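Nomthorpe Community College
Household Skills, Unit 3: Living Room and Soft Furnishings
Handout for Session 2, Handling and folding dark fabrics

Reading before class: Unit booklet, the section on fibre types. Bring one dark garment or cloth from home, clean, and a lint brush if you own one.

What this session covers

Last session dealt with clearing a sofa and deciding what belongs on it. We now move to the cloth items that collect there: jackets, throws, wraps and dust covers. Dark pieces get a session to themselves. They show lint, pet hair and fold lines sooner than light ones, and it is harder to find the seams and edges on them when they are lying in a heap.

Picking up from a heap

Most people grab a heap with both arms and carry it off. This works, but the piece arrives at the folding surface in no order and has to be untangled there. Students in this unit use the single-point lift.

1. Look at the heap before touching it. Find the highest fold.
2. Pinch the cloth at that fold and raise it straight up. Take a small amount only.
3. Let the rest hang. Gravity will open out most of the layers.
4. With the other hand, feel down one side until you reach an edge or hem.

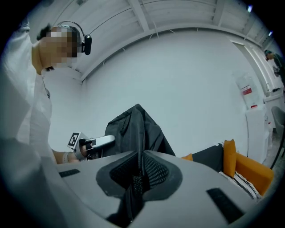

If the edge doesn't come to hand within a few seconds, put the cloth down, turn it and lift from another fold. Don't shake it indoors. Shaking moves the lint onto whatever is nearby, and upholstery in a strong colour will show it for weeks.

Jackets are a special case. Lift from the back of the collar if you can find it, and check the pockets before doing anything else. A throw or plain cloth has no right way up, so any corner will do as a starting point.

Working around cushions

Leave upright cushions where they are until the loose cloth has been dealt with. Patterned covers such as zigzags and stripes can be used as a guide when you put the sofa back together: run the pattern level with the seat and the whole arrangement looks straighter. Plain cushions in the same colour as the sofa go behind, patterned ones in front.

Checking the cloth

Look at dark fabric in daylight or against a white wall. Run a palm along each edge. A fuzzy edge usually means wear or loose fibre and should be brushed before folding, always in one direction. Matte creases come out with hanging. Shiny creases have normally been pressed in by an iron that was too hot, and may be permanent. 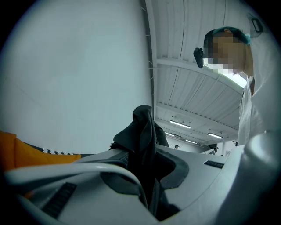 Folding and storing

Fold in half lengthwise, then in half again, then in three across the width. Keep the cleaner face on the outside. The Ekidby shelf units in the practice room take a folded piece up to 250 mm deep, so adjust the last fold to suit.

Store dark cloths together, away from towels and anything else that sheds. Wool goes in a breathable bag.

Practice task

Fold your own piece twice, once from a heap and once from flat. Write a short paragraph on which took longer and where the fabric resisted. Hand it in at Room 261 before the November break.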